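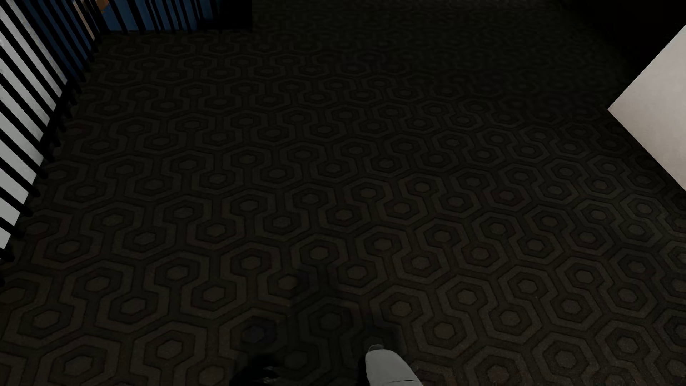

3.2 Setting up and maintaining the walking robot

All of the walking trials in this paper use one simulated humanoid in one simulated house. We spent far more time on this pairing than we planned to, and we enjoyed nearly all of it. Small choices in the setup changed the results a great deal, so we describe them here in enough detail for another group to rebuild the same arrangement and, we hope, improve on it.

The house is called Maldonado in our scene library. We use its upper level, where a patterned floor leads past a railed stair opening to a kitchen. It is a wonderful place to test a walking robot. The route is short and looks easy, yet it asks the robot to keep away from a drop on one side and a wall on the other, and then to slow down in front of appliances and cabinets. The robot runs under Stuvora, our walking controller, and the whole session is started, logged and reset by a set of scripts that we call Sanier.

Feet and floor. The feet come first in every setup. Each foot has a visual shell, which is what the renderer draws, and a separate contact shape, which is what the physics engine uses. In our first version the contact shape was a plain box slightly longer than the shell. The robot walked well on open floor, but near the railing the front corner of the box would touch a baluster that the drawn toe had clearly missed. The gait controller read this as a stumble and took a quick side step, sometimes several in a row. It looked like a dance! We replaced the box with a rounded shape that follows the toe more closely, and the false contacts at the railing went away.

The floor needed the same care. Its hexagon pattern is only a texture, with a flat collision surface underneath, but an early export of the house had split that surface into tiles with tiny steps between them. A person looking at a render would never find these steps. The ankle torque log found them at once, as a row of regular spikes. We merged the tiles into one surface and now check for seams every time the house is exported again.

Joint zeros. The robot model is loaded with its joints at the angles stored in the model file, and the controller expects its own standing pose. When the two disagree by even a small amount at the hips, the robot drifts to one side as it walks. Sanier therefore holds the body in place at the start of a session, moves each leg joint to its expected zero, compares the reading with the stored value and writes the difference to an offset file. The arms go through the same routine. They matter more than we first thought, as an arm held too far out changes the balance of every step and can also catch the railing on a tight turn.

Viewpoints. We render each walk from more than one viewpoint. A steep downward view that takes in the feet is the most useful one for foot placement, and a view from behind the robot (Figure 4) is best for judging heading, posture and clearance at the stair opening. The two complement each other nicely: a heading error that is hard to notice over the toes stands out when the whole body is seen against the room. We keep the light level low and fixed in all runs. Dark floor near dark robot parts makes for a harder vision problem, and we wanted that difficulty to be present from the start.

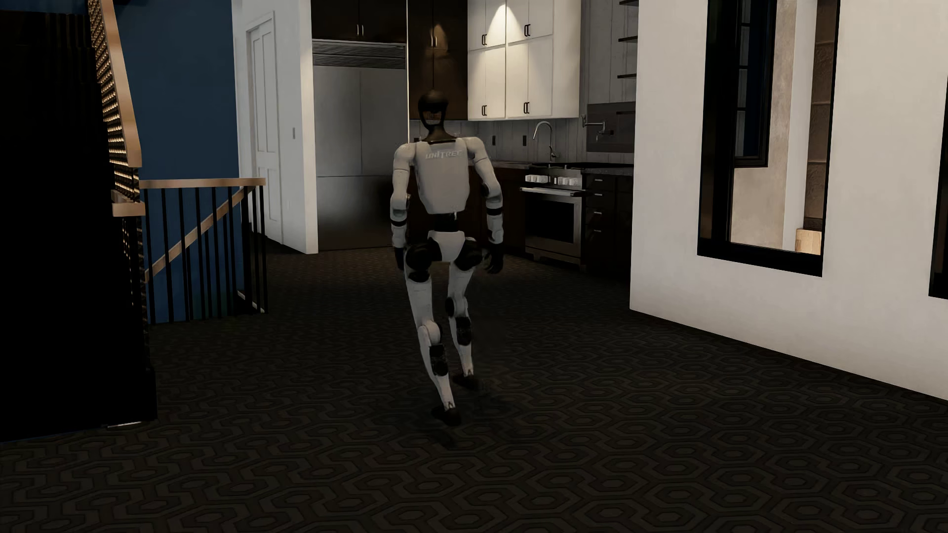
Figure 4. The simulated humanoid in mid-stride on the upper level of the Maldonado house, heading toward the kitchen. The guard railing around the stair opening is to the left of the robot.

Daily routine. Every working session begins with the same short routine. The robot is placed at the start mark and left to stand for 40 seconds with the controller running. During this time it should not shift its feet. If it does, the offset file is out of date and the joint zeros are taken again. Next it walks in place, and Sanier compares the left and right contact forces. Finally it walks the full route to the kitchen once with logging on, and this walk is kept as the reference for the session. We were surprised by how much we came to rely on these reference walks. When a result looks odd, laying the new log over the reference usually shows the cause within minutes.

Repairs. A simulated robot does not wear out, but its setup certainly does. Most of our faults followed a change somewhere else, such as a new physics version, a fresh export of the house or an edit to the robot model. The most interesting one affected a single knee. After a model edit, the damping on that joint had gone back to its default value, and the leg swung a little too freely. The walk still looked fine from every viewpoint. Only the stride timing gave it away, with one leg landing early step after step. We restored the value and added a check that reads all damping and friction settings back from the running simulation and compares them with the ones in our records. Reading the values from the model file alone would have missed a similar fault that we met later, where the file was right and the loader ignored it.

We log all repairs in Fasine, a plain text record kept beside the run data. Each entry gives the symptom, the setting that was changed, its old and new values, and the number of the first run made after the change. This last item has turned out to be the most valuable. It lets us drop or repeat exactly the runs that a fault could have touched, with no guessing.

Runs kept for analysis. In total we recorded 3508 walks on this route. Of these, 2063 were made with the final contact shapes and a valid reference walk, and these are the ones used in Section 4. A further 572 were made on purpose with one known fault put back into the setup, such as the box-shaped foot contact or the missing knee damping. We are especially pleased with this last group, which gives a direct measure of how well each check in the daily routine picks up the fault it was written for. The remaining walks date from the period when the setup was still changing. They are stored with their Fasine entries but are left out of all tables.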